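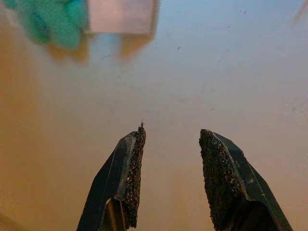
浅色桌面到底要不要铺桌垫?纠结到睡不着

楼主:半块橡皮
发表于 2019年11月18日

新买的桌子上周装好了,Arstead 的那款浅色台面,样子我是真喜欢,早上光一进来整个房间都亮了一截。可是问题来了,我这人手重,喝咖啡必洒,剪东西必划,之前那张深色桌子用到最后简直没法看(搬家的时候师傅还问我要不要直接扔)。

现在家里人意见分两派,一派说赶紧铺个透明垫,一派说铺了垫子还买什么浅色桌子。我自己在中间摇摆。预算200块以内,桌面宽度是60厘米那种,不算深。有没有用过一年以上的来说说?

2楼:山药炖排骨
铺!一定要铺!我家白桌子没铺,第一个月就被笔划了一道,圆珠笔油渗进去擦都擦不掉。后来买了 Gokiter 的透明垫,软的那种,边上裁一刀就正好。唯一的毛病是刚拆开味道大,我在阳台上挂了5天才敢用。

3楼:慢车去北边
反对楼上。透明垫我用过两张,夏天胳膊贴上去撕下来那个声音……而且垫子底下会进水汽,一块一块的,像贴坏了的手机膜,看着比划痕还难受。桌子就是拿来用的,有点痕迹怎么了。

4楼:山药炖排骨
回复3楼:水汽那个买磨砂面的就没有了呀,你买的是不是光面?

5楼:慢车去北边
是光面。但磨砂的铺上去发灰,浅色桌面那个干净劲儿就没了,那我图什么呢。

6楼:Forkbridge门口的猫
我走中间路线,只在手边铺一小块毛毡,写字喝水都在那块上面,其他地方露着。毛毡会沾头发和碎屑,得拿粘毛滚筒滚一滚,别的没毛病。楼主要是养猫就算了,别问我怎么知道的。

7楼:半块橡皮(楼主)
没养猫!不过头发掉得也不比猫少,哈哈。毛毡这个我倒是没想过,会不会写字的时候软塌塌的?我平时要手写很多东西,底下太软字就飘。

8楼:Forkbridge门口的猫
买薄的,3毫米那种就行,再厚写字确实飘。我现在写字会在纸下面再垫一块硬板,习惯了也不麻烦。

9楼:一碗素面
说个不一样的。先别急着买垫子,先搞清楚台面是什么做的。有的浅色台面耐刮得很,钥匙扔上去都没事,有的就是薄薄一层漆,指甲都能抠出印子。楼主翻一下说明书,或者在桌子背面不显眼的地方试一下。我家那张是 Han 的,裸着用到现在,就是边角有点发黄。

10楼:慢车去北边
发黄这个我同意,靠窗晒的,跟铺不铺垫子没关系。而且垫子只铺一块的话,晒久了会有色差!掀开来中间白外面黄,一个方框印在那里,更别扭。

11楼:山药炖排骨
这个我真没想到……我刚刚去掀了一下我家的,好像是有一点点,也可能是灯光。现在我也开始纠结了,谢谢你啊。

12楼:晾衣杆儿
补一个清洁的。浅色桌面千万别用那种粗的百洁布去蹭,也别拿砂纸一类的东西磨,磨完那一片就发毛,以后特别吃灰。咖啡渍用小苏打调成糊,敷一会儿拿软布抹掉。圆珠笔油用酒精棉片,先在角落试一下再擦,有的漆面会被擦花。

13楼:一碗素面
酒精我保留意见啊,我拿酒精擦过一次柜门,擦完一块哑一块亮。牙膏反倒管用,就是慢。

14楼:晾衣杆儿
牙膏里面也有摩擦颗粒的,擦多了一样发哑。反正都得先试角落。

15楼:半块橡皮(楼主)
看完大家说的,我去翻了说明书,上面只写了“请勿使用腐蚀性清洁剂”,材质那一栏写得含含糊糊,等于没说。桌子背面我用指甲抠了一下,没留印子,稍微放心了。

暂定先买一小块薄毛毡放手边,杯子另外配个杯垫,其他地方不铺。桌子离窗也挪远一点。透明垫那派的家人还在生闷气,说等我划了别哭。

16楼:山药炖排骨
行吧,毛毡选深一点的颜色,浅的第一滴咖啡下去你就知道了。

17楼:半块橡皮(楼主)
已经下单了,浅米色的……还没发货,我去改颜色。十二月用一阵子再回来汇报。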